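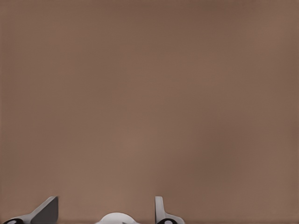
Do viewers want a live audience back on daytime talk shows? Some of them say so, but I doubt the ratings will ever prove it.

The Kandance Hour has gone out without a studio crowd for 19 episodes now, and its producers at Prallex keep telling us how badly everyone misses the clapping. Their evidence is a survey of 400 people on the show's own mailing list. Of those, 339 said they "looked forward to" the audience coming back. I look forward to lots of things I can live without. And who signs up for a talk show's mailing list?

What I notice at home is that the interviews got better. Guests finish their sentences. The host has stopped waiting for a laugh after every weak joke, and some of the weak jokes are gone. Last week's cooking segment ran 14 minutes and the cook got to explain the sauce.

Escobedo Tonight went the other way and piped in canned cheering. It sounds like a ball game in the next apartment. If the crowd mattered that much, a recording wouldn't be allowed to stand in for it.

Prallex says seats will be filled again when it's safe, maybe in June. Fine. But I'd like to see the numbers afterward, from somebody who isn't selling the tickets.

26 May 2020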